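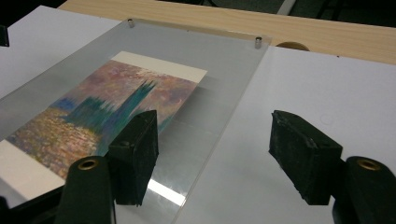 Bench Assistant, Acrylic Frames and Small Prints (part-time)

Stumavero, Forndale

4 min read

Last updated: January

We are looking for a patient, careful person to join us at the bench and help put together our acrylic photo and print frames. If you are the sort of person who straightens a crooked picture in somebody else's hallway, please keep reading, as we would very much like to hear from you.

Stumavero is a small framing workshop on the upper floor of the old seed store in Forndale. We make clear acrylic frames for postcards, art cards, family photos and small prints, and we sell them through our own shop downstairs and through a handful of gift stores over in Trovdale. Last year we sent out 2953 frames, every one of them put together by hand at the same long table by the window. That was a lot for a team our size – we were very proud and also very tired – and so we are adding another pair of hands.

What the work is like

Most of your day would be spent on assembly. A frame like ours is a simple thing when you look at it: clear acrylic, a print, and a metal standoff at each corner. Getting it to look simple takes some care. The print has to sit square and centered, the acrylic has to be free of dust and fingerprints, and the standoffs need to be snug without being cranked down so hard that they stress the corners. You would also peel and trim, check prints against the order sheet, wrap finished frames in tissue and box them for the Thursday pickup.

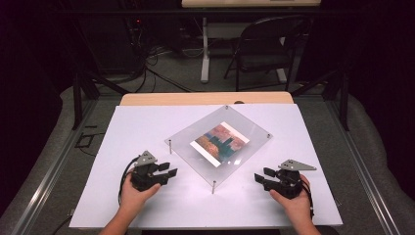 We don't rush people through this. New starters spend their first weeks on the smaller sizes, mostly card and square photo frames, and move on to larger pieces when they feel ready. A good day for an experienced bench hand is 70 small frames, but please don't let that number scare you off. It took most of us a whole season to get there, and we would much sooner have forty good ones than a tall stack that has to be taken apart again because there is a hair trapped over somebody's grandmother.

You will also get to know the prints, and we think that is one of the real pleasures of the job. We frame vacation snapshots, autumn woods, wedding portraits, children's drawings and plenty of reproductions of famous paintings. Customers often tuck a note in with their order telling us where the picture will hang, and we read those out loud over coffee. Please be ready to join in.

Who we are hoping to meet

You don't need any framing experience, and you don't need a certificate of any kind. We will teach you everything, including how we like our boxes taped (we have opinions). It would help if you have done something with your hands that called for steadiness, such as sewing, model making, cake decorating, repairing watches or potting up seedlings.

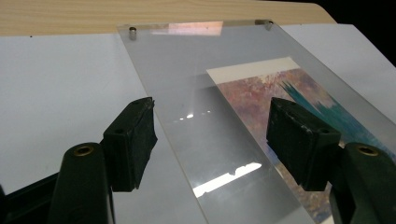
Good eyesight, with or without glasses, does matter for this job. Acrylic shows everything, and it also throws back every bit of light in the room, so part of the skill is learning to tell a shine from a scratch. A bright white reflection can stretch right across a pane, with a few little glints beside it, while you are trying to judge the soft pinks and mauves of the print underneath. You learn to tip your head, or move around the table a little, and look again. We work over plain white, which is kind to the eyes, and we take proper breaks away from the bench.

You should be comfortable sitting or standing at a table for a couple of hours at a stretch, and able to carry a box of finished frames down one flight of stairs. If the stairs are a problem for you, tell us and we will sort it out between us.

Hours and pay

The post is 4 mornings a week, starting at half past eight, with extra hours in the run-up to the holidays if you want them. Pay is $600 a week, going up after your trial period. You get paid vacation, a staff discount on frames, and all the slightly-off-cut acrylic you can find a use for.

How to apply

Please write us a short letter telling us a bit about yourself and about something you have made or mended. It doesn't have to be fancy, and a photo of the thing is welcome. Drop it in at the shop counter in Forndale, or leave it with the people at Hayat, the bakery next door, who kindly take our mail when we are closed. We answer everybody who writes. If we think we might suit each other, we will invite you up for a paid morning at the bench, so you can try putting a frame or two together and ask us anything you like.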